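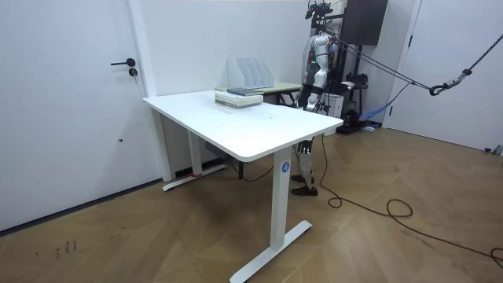 Books stacked on a white standing desk.

Lurley library to lend books without due dates this summer

May 1, 2025

Readers in Lurley who have been putting off a long novel until they have time for it will soon have as much of it as they like. Starting in June, the town library on Jovstead Street will let cardholders borrow from a special shelf of 145 titles with no due date at all, and nothing to pay if a book spends the whole summer beside the bed.

The idea came from Evanthia Bakalis, who has run the adult lending desk for many years and who says she got tired of watching people bring back thick books with a bookmark still sitting a third of the way in.

"They apologize to me, which breaks my heart a little," Bakalis said. "I had a gentleman return the same family saga 3 times last year. He loved it! He just reads slowly, a few pages after supper, and then somebody else had it on hold and off it went."

The titles on the new shelf were picked by the staff with help from readers, who dropped suggestions into a box by the front door all through the winter. There are plenty of big nineteenth-century novels, as you might guess, but also cookbooks, a history of lighthouses, a good deal of poetry and several guides to keeping bees, a subject that seems to have taken hold in the east end of town. The library bought second copies of the most popular books, so the regular shelves should look much the same as they always have.

Money for the extra copies came out of the spring book sale, which brought in $2,155 over one rainy weekend. Constanza Echeverría, who organized the sale, said the weather probably helped — people came in to get dry and went home with a bag of mysteries.

Borrowers may take two books from the shelf at a time and keep them until they are finished or have given up, whichever comes first. The only thing the library asks is a quick phone call or a note at the desk at the end of the summer to say the book is still in good hands. Ordinary loans will stay at three weeks, and children's books are not part of the plan for now, although Bakalis said she would like to see them added another year.

Iqra Tarar, a school bus driver who stops in most afternoons between her runs, has already decided what she wants. "I started a book about the spice trade in my twenties and never got past chapter 37," she said, laughing. "There are a lot of chapters. I have my eye on it, and I hope I get there before my sister does."

An evening to open the shelf is planned for the first week of June, with coffee, almond cookies and a short reading by local poet Myrto Balaskas, who has promised to keep it cheerful. Cardholders can choose their books that same night. Anyone who lives or works in Lurley can sign up for a free card at the front desk, and proof of address is all that is needed.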